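FOR IMMEDIATE RELEASE

Ramach brings its cord and power strip tidy-up program to Fiadzo this May

A free evening drop-in, a printed guide for every household and a sturdy table to practice on

FIADZO - Ramach, the home organizing company, is delighted to announce that its Tidy Cords program is coming to Fiadzo in May, with free drop-in evenings at the Multeck hall and a new printed guide that will go to 1,864 households in the neighborhood. The program is offered together with Caltel, which has kindly taken on the printing and delivery of the guide, and we could not be happier to be working with them again.

If your home is anything like ours, there is a power strip somewhere behind the couch or under the desk that has not been looked at since the day it was put there. It has a lamp on it, and a phone charger, and very possibly a plug for something you gave away two summers ago. Tidy Cords began with exactly that kind of strip. We asked people in our organizing classes which corner of the house they most wanted help with, and of the 1,522 who wrote back, far more named the cords than the closets, the pantry or even the garage (and we have seen some garages!).

The evenings are simple and friendly. Doors open at 6 p.m., and you are welcome to come for ten minutes or stay until we put the chairs away at 8. Bring a power strip from home if you would like to, unplugged and with its cord wrapped, or use one of ours. We start by setting the strip out on a clear table with plenty of room on every side, so that the plugs, the switches and the cord can all be seen at once. From there we go over which things deserve a place on the strip and which can go straight to the wall, how to turn a bulky adapter so that it leaves its neighbor free, and where to lead the cord so that it does not cross a walkway or end up under a rug.

There is also a good deal of talk about labels, we should warn you. A bit of masking tape folded over each cord, with a word or two in pen, will save you from crawling under a desk with a flashlight, and our helpers feel strongly about writing the words large enough to read.

The printed guide covers the same ground in eight pages, with a blank chart at the back where you can write down what is plugged in where. It includes a page on when to let an old strip go: a cracked body, a scorched outlet, a frayed cord or a plug that will not sit snugly are all good reasons to stop using one. It also asks readers, as we do at every evening, to leave space heaters off power strips altogether and never to plug one strip into another.

Last fall's version of the guide went out to 1,962 homes, and the notes that came back to us shaped this one - the type is larger, the chart has more lines, and the section on desks has grown from a paragraph to a full page.

No sign-up is needed for the drop-in evenings. Children are welcome with an adult, parking is behind the hall, and there will be coffee. Extra copies of the guide may be picked up at the front desk of the Multeck hall throughout May, for as long as they last.

Pictures for use with this release: 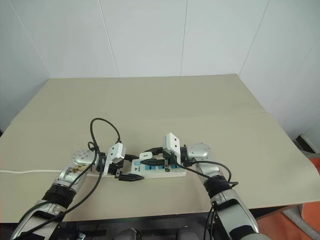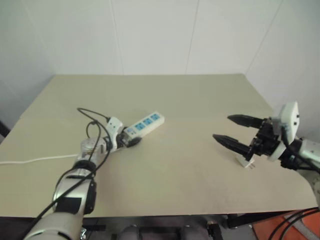
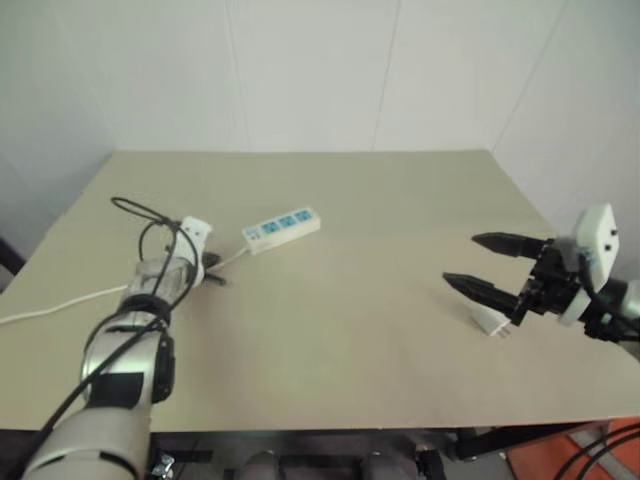
A white power strip on a beige tabletop. Tidy Cords, Ramach.

About Ramach
Ramach helps households sort, store and look after the things they use every day, through classes, home visits and printed guides.

Press inquiries: Ramach press desk, Fiadzo office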